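Drekunton Shared Kitchen: Frequently Asked Questions

Updated November
By the Drekunton front office

Who can rent the kitchen?

Anyone who makes food to sell and has a current food handler card. Most of our renters bake, make sauces or prep for a market stall. You can also book for a private event, but the kitchen itself is limited to people named on the booking.

How do I book a shift?

Bookings go through Skillik. Create an account, upload your food handler card and proof of insurance, and wait for the approval email. It usually comes the next business day. After that you can see the calendar and reserve time yourself. We don't take bookings by phone.

What is the shortest shift I can book?

Shifts are 2 hours minimum. Setup and cleanup count as part of your time. If you think you'll be scrubbing sheet pans at the end, book the extra hour.

Is there a deposit?

Yes, $500, paid once when your account is approved. You get it back when you close the account, minus any unpaid charges or damage. The deposit can't be used toward rental fees.

What equipment is included?

Two convection ovens, a six-burner range, the floor mixer, prep tables, sinks and the dish machine. Sheet pans and stock pots are shared. Knives, small tools, towels and storage containers are yours to bring. The dining side has a set of plates and cups that event renters may use. Please wash them and put them back on the shelf by the pass-through.

Can I store ingredients between shifts?

Dry storage is one shelf per account, included in your rate. Cooler shelves are rented by the month and there is usually a waiting list in the fall. Everything needs a label with your business name and the date it was opened. Unlabeled food is thrown out on Tuesday morning, and we can't make exceptions after the fact.
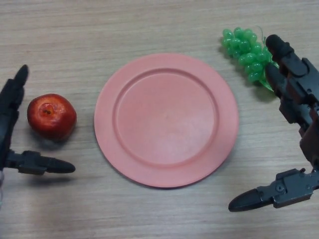

Freezer space is separate and very limited. Ask before you buy in bulk. If you need room for a large order, Poulain Cold Storage is two blocks east and rents by the pallet.

Do you allow nuts and other allergens?

Yes. This is not an allergen-free facility, and your labels should say so if you sell packaged food. Wipe down every surface before you start as well as after. If you use tree nuts or peanuts, mark it in the notes on your booking so that the next renter can see it.

How big is the space?

The whole unit is 2,238 square feet, including the dining side, the storage room and the restroom. The dining side holds 45 people seated.

Can I bring a helper?

One helper per shift is fine if they are listed on your account and have their own card. Children aren't allowed in the kitchen during a shift. They can be on the dining side if an adult who isn't working is with them.

Where do I park and unload?

Use the alley door on Ilach Street. You can stop there for 15 minutes to unload, then move to the lot behind the laundromat. The spaces directly in front belong to our neighbors and they do tow.

What if I need to cancel?

Cancel through your account at least two days ahead and you won't be charged. After that, the full shift is billed. You can hand the shift to another approved renter, but both of you have to confirm it online before it starts.

Something broke during my shift. What now?

Stop using it, put the red tag on it and send us a message through the booking page. For a gas smell, leave the building and call the gas company first. Normal wear isn't charged to renters.

When will I get my invoice?

Invoices go out on the first of the month and are due in ten days. Late accounts can't book new shifts until the balance is paid.

Drekunton Shared Kitchen | Contact the office | © Drekunton. All rights reserved. | Back to top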